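Subject: Re: [histstead-home] Are the no-rinse tile cleaners worth it?
List: Histstead Household List
Sent: Friday, 9:41 PM

On Friday morning a list member wrote:

> We moved in August and the whole ground floor is white gloss tile.
> I have been using the Trisa concentrate because the store on
> Plirkotby Road had it on the front shelf, and the label says you
> can skip the rinse. The floor looks great for a day and then I get
> gray footprints everywhere. My sister-in-law says to use it
> stronger. Somebody else told me to buy the matching sealer. Has
> anyone here done this for longer than a few months, and is the
> no-rinse stuff any better than plain dish soap?
>
> Also, is it true you have to reseal every year?

I would not use it stronger. I'd use a lot less of it, and I'd be very slow to buy the sealer.

Gray footprints a day after mopping usually mean there is something left on the tile for the dirt to stick to. "No rinse" on a label tells you that the maker thinks you can live with what stays behind. On a matte floor maybe you can. On white gloss you see all of it, especially with the sun coming in low. Try one small patch before you believe me. Mop it twice with hot water and nothing else, dry it with an old towel, and leave it alone until the next evening. If that patch stays cleaner than the floor next to it, you have your answer and it cost you nothing.

As for whether it beats dish soap, I doubt it, but I don't think dish soap is much good either. People use a long squirt of it, get suds, and then spend the rest of the day pushing the suds around. A few drops in a bucket is plenty. I used the Trisa for most of one winter and then went back to hot water with a little plain vinegar-free floor soap, and I could not tell you which floor was which. I could tell you which one cost more.

About the sealer. Ask what you would be sealing. If your tile is glazed, and nearly all glossy white tile is, the glaze is already the seal and anything you put on top will sit there and scuff. The grout is a different matter. Drip some water on a grout line. If it goes dark in a minute or two, it's drinking, and a grout sealer might help. If the water beads up, leave it alone. I have read "every year" on bottles and I have read "every ten years" on other bottles, and I notice that the yearly advice comes from the people with the smaller bottles.

The article that was passed around here last spring, the one with the Vukčević test, gets brought up every time this question does. I went and read the whole thing. They scored 804 tiles, which sounds like a lot, until you get to the part where 697 of them had been cleaned with the sponsor's own product. So you have a big pile on one side and a small pile on the other, and a score out of 100 that is never explained. Was it shine? Was it how it felt underfoot? The difference between the top 2 cleaners was small enough that I would put it down to who was holding the mop. There may be a real result in there somewhere. I couldn't find it.

Things I do think matter, for whatever one household is worth:

- Change the water sooner than you want to. If you can't see the bottom of the bucket, you are painting.
- Wash the mop head without fabric softener. Softener leaves a film too.
- Dry the floor. I know. It takes five minutes with a towel under your foot, and it did more for mine than any product.
- Do the strip along the base of the cabinets by hand. A mop just packs the dirt in there.

If the hot water patch makes no difference at all, then I'm wrong about the residue and I'd look at the doormat, or at the haze that can be left over from grouting if the tile is fairly new. That takes a proper haze remover and I'd want to know exactly what the tile is before putting it on. Ask whoever laid it, if they'll pick up the phone.

I'd be glad to hear from anyone who has had a different experience with the sealer, provided they paid for it themselves.

--
You are getting this because you are subscribed to histstead-home.
To leave, send a blank message with "unsubscribe" in the subject line.

1 attachment 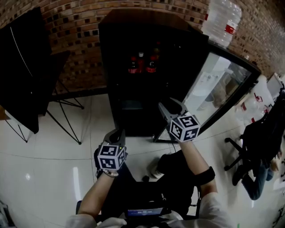 Photo: list member, Histstead Household List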